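Search this site Search Go

Badcombe Adult Learning
Household Records, Unit 5: Sorting and Storing Family Papers
Course handout, July
By the course team

Read this before the session and bring it with you. The practical work takes up most of the time, so the background is written out here and will not be repeated in full.

1. What counts as a record

For this course, a record is any paper you may need to show to someone else or look up later. Birth certificates, deeds, tax returns, insurance policies and vaccination cards are records. Letters and school reports are keepsakes. They get their own box and we deal with them in Unit 8.

Some papers are both. An old passport is one. File it as a record until the new one arrives, then move it.

2. The first sort

Clear a large flat surface and divide it into areas before you open a single envelope. Give each area one subject: house, money, health, work, car, people. Put papers down face up and do not read them beyond the heading. Anything you can't place in a few seconds goes in an area marked "later."

Unfold everything as you go. Take off rubber bands and rusted paper clips. Leave staples alone for now.

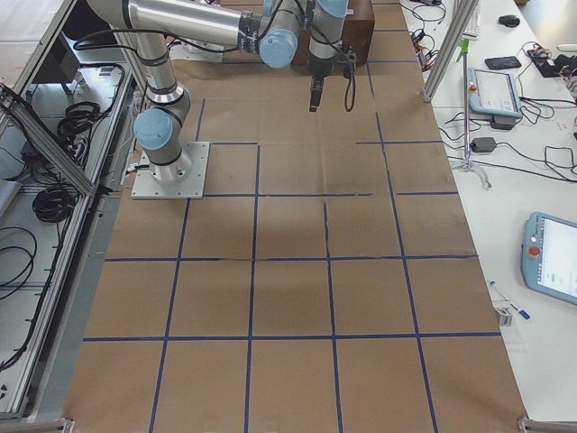 Should papers be sorted by date during the first pass?

Leave dates until the second pass. Sorting by subject and date together is slow, and most people lose track of one or the other. Once a subject pile is complete, put it in date order with the newest on top.

3. The second sort

Work on one pile at a time. Remove exact duplicates, empty envelopes and the advertising sheets that come with bills. Check both sides before you throw anything out, as account numbers are often on the back. Shred anything that shows a full account number or a signature.

The Zunthorpe practice set has 112 sheets in it. Pairs should finish the first sort before the break. Please return the set in its folder, in any order.

4. How long to keep things

Rules differ from place to place and change over time. Check the current advice from your tax office and your insurer. In class we use three labels:

Keep for good: certificates, deeds, wills, adoption and divorce papers.
Keep for now: tax papers, loan papers, receipts for anything under warranty.
Keep until replaced: policies, membership cards, price lists.

Write the label on the folder in pencil.

5. Where to put them

Pick a dry room on an inside wall. Attics get too hot and basements get damp. A drawer is fine for papers you use often, provided it closes fully and isn't packed tight. Papers you would hate to lose belong in a closed box, off the floor, with copies at another address. 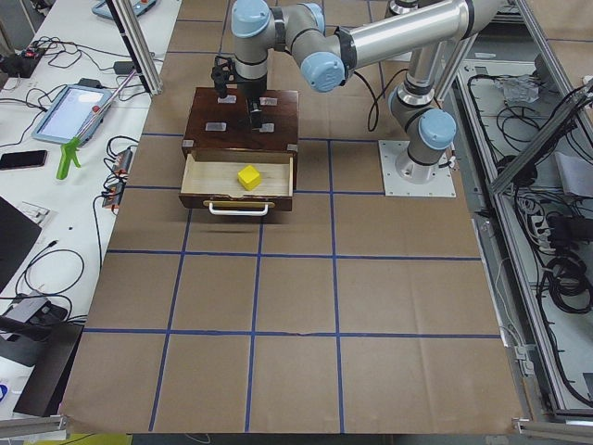
Unit 5, section 5: chest of drawers.

Don't laminate certificates. Some offices refuse them, and the plastic can't be removed safely. Use a plain polyester sleeve.

6. Before Unit 6

Finish the first sort of one drawer or box at home. Bring 2 papers you could not place. Read the Baptiste worksheet on folder names and fill in the left column only.

Last updated: July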